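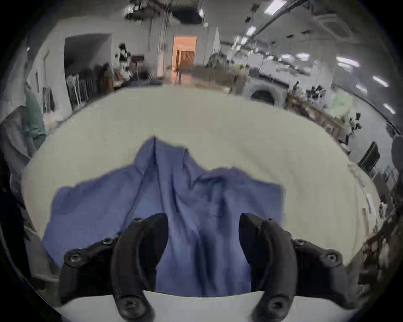

2020-04-18

Up too early, notes before I lose them. Coffee, toast, laptop on the windowsill.

Still on the grasp point thing. The planner picks the highest point of the cloth and goes for it, which was fine back when we had towels only. With shirts it's a mess. Highest point can be a sleeve lying over the collar, or just a fold that has nothing to do with anything, and then the lift gives you a lump hanging from the middle and the shoulder finder has no clue. Spent the whole morning looking at logs of exactly that. Lump, lump, shoulder, lump.

Tried scoring the ridges instead. Take the depth, smooth it, find the long folds, prefer ones that run toward an edge of the cloth. Took ages to get the smoothing right. Too much and the folds melt together, too little and every wrinkle is a ridge. Settled on a window of 10 and stopped fiddling. Made myself stop.

First replay over the Kisdale set looked great. Too great. Found out after lunch I was reading the labels from the same folder the old planner writes to, so I was grading it against itself more or less. Idiot. Fixed the path, reran, numbers went down but still better than highest point. Not going to write the number here, I'll only quote it to people and then it'll change.

The other thing – timestamps. Again. Finger width comes in on one clock and the images on another and the merge script just takes whichever is nearest. On slow moves you don't notice. On a quick close the fingers are already shut in the data while the picture has them open, and of course the policy learns to close early. I KNEW it was closing early. Two weeks of blaming the loss weights. Wrote a little check that plots width against the gap we can measure in the image, and you can see the shift plain as day, 2 frames, pretty much constant within a recording. Constant is good. Constant I can fix.

So: offset goes in the merge config, one value per recording, estimated automaticaly, and the merge refuses to run if the estimate jumps around. 28 recordings refused on the first pass. Went through a few by hand and they deserved it. Rest tomorrow.

Bostholm want the exporter to keep their old field names. Fine, alias table, ten minutes. Took an hour as one of the names has a space in it. Who puts a space in it.

Long argument on the call about whether we plan in camera coordinates or table coordinates. I'm for table. Wide lens bends everything near the border and the cloth always ends up near the border sooner or later, and the undistort step isn't so good out there. The Foltton people say the network will sort it out. Maybe. I'd like to see it sort it out on a pair of pants. We agreed to try both, meaning I try both.

Also fixed, so I remember when someone asks:
viewer no longer crashes on an empty recording
random seed now gets saved with the run (!!)
Pagano branch merged, tests green except the one that is always red
color jitter turned down for the blue stuff, it was drifting into purple and the cloth mask fell apart

The mask still worries me. White cloth on a white table is hopeless and I keep not starting on it. Could use depth alone but flat parts of a shirt have barely any height, so you get an island in the middle and nothing for the hem. Maybe train on both, drop one at random. Write that up properly.

Training run started before dinner, 2000 steps just to see if the loss does anything sane with the new offsets. It went down, wobbled, went down. Grip command looks later in the plots, where I want it. Didn't dare start the long one with my disk as full as it is. Deleted old checkpoints for half an hour and felt very virtuous, then saw one was the baseline. There's a copy on the server. I think theres a copy on the server.

Dinner was eggs. Back hurts from the kitchen chair. Should go outside more, said that last night too.

Tomorrow – the refused recordings, then the table frame version, then check for that baseline copy. No, baseline first.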